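Kirkegaard coach not buying the hot start

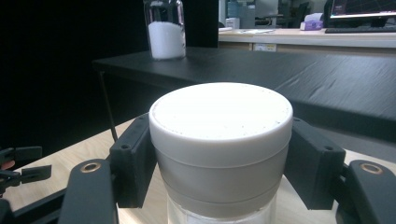
Photo: Sigrún Lauritsen

Ulla Sjögren has seen good Novembers before. "Ask me in March," the Kirkegaard coach said when her club's place in the standings came up.

The crowd was announced at 2,668 for the last home win. Sjögren laughed at that. "I saw a lot of blue seats."

She is no easier on her power play, which scored twice. "One went in off a skate. Are we calling that a system now?"

What about goalie Ignacio Holloway, and the talk of a call-up? "He's played well for a month. His rebounds still land in the slot, and better teams will bury those."

Practice was at 9 a.m.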